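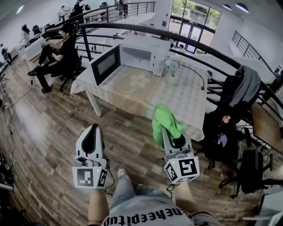 Dalal Azar replied:

Before anyone orders a new microwave, can you check what else is on that outlet? We had the same complaint at Nitcombe in July and it was the power strip, not the oven. Also please say whether the turntable still goes around when the heat drops out. The ticket only says "stops working."

Kastriot Mladenović replied:

Turntable keeps going and the light stays on. It just doesn't heat. I put a mug of water in for two minutes and it came out about the same as it went in. Second try, same mug, it was steaming. So it comes and goes.

Ticket 454
Subject: Microwave on mezzanine table heats sometimes
Opened: 19/05/2026
Location: Flanmont, mezzanine, table by the railing
Priority: low
Status at opening: open

Original report
The white microwave on the mezzanine table is unreliable. Some people get hot food and some get cold food on the same setting. There is also a smell of old soup when the door opens. The tablecloth needs to go in the wash when somebody gets to it.

Log

Step 1. Unplugged the oven and took out the glass plate and the roller ring. Both washed in the sink downstairs. There was dried rice under the ring. Put it all back, plate sits level.

Step 2. Wiped the inside with warm water and a little vinegar, then dried it. Wiped the door seal and the edge the seal closes against. The seal had a greasy patch near the bottom hinge. Left the door open for 30 minutes. Smell is mostly gone.

Step 3. Plugged back in and ran the water test, one mug, two minutes on high, fresh cold water each time. First 5 runs hot. Next run cold.

Step 4. Dalal's suggestion. The oven was on a power strip and the strip was on an extension cord. Took both out and plugged the oven straight into the wall. Had to slide the table over a bit so the cord would reach without pulling. Ran 8 more tests. All hot.

Step 5. Put the extension cord back without the strip, to see which one it was. Cold on the second run. Removed it again. The plug end of the cord is discolored on one side. It is now in the bin for broken electrical items with tape around it. The strip looks fine but I have not tested it alone.

Dalal Azar replied:

Good. Don't test the strip with the oven, a microwave shouldn't be on one anyway. Use it for laptops if you must. Can you look at the wall outlet too? If the cord got hot enough to change color I want to know the outlet didn't.

Kastriot Mladenović replied:

Outlet looks clean, no marks, plug fits tight. Felt the cover after a long run and it was cool. I asked Spahić to send their electrician anyway on the next visit. They have it on their list.

Still to do
Wash the tablecloth. Cold wash, it has a faint pattern and I don't know how it will take hot water.
Keep the flower vase away from the oven cord. It holds water and people move it when they set plates down.
Write "wall outlet only" on a label and stick it on the side of the oven.
Order a replacement roller ring from Zurkum. One wheel is worn and clicks. It works for now.

Status: waiting on Spahić. Oven can be used.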